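Pestance: a word list of old PC part names

Pestance is a plain text list of 1467 terms that people have used for the insides of desktop computers, with the spelling each source gave and the spelling we settled on. It began as a cleanup job on the Allmont parts catalog, where "memory" was filed under M, R, D and, for one bleak stretch, "sticks."

Files

terms.tsv has one term per line: term, preferred form, source, note.
rejects.tsv has 161 entries we could not place. Forty of them are "thingy" with a modifier.
sources.txt covers the Allmont and Priria catalogs, plus the Oprea forum dump.

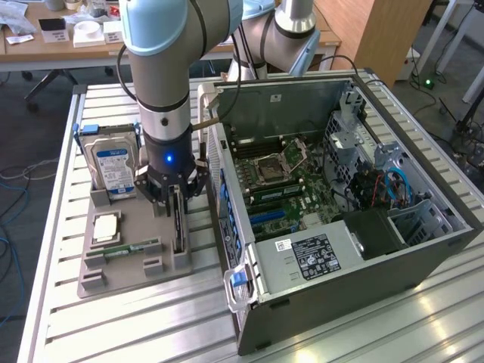 Memory module (preferred form), hard disk drive (preferred form), tower case (see also: box, CPU, "the modem").

Known problems

The Priria half was typed in from paper by someone who disliked hyphens. We put back the ones we missed. Plurals are a mess and will stay one until version 2. If your script expects UTF-8, good; if it expects Latin-1, convert the files first and don't write to us.

Changes

Apr 18, 2026: merged 99 duplicate rows, most of them "hard drive" with a trailing space.

License: public domain. Corrections go in the tracker, one term per ticket, please.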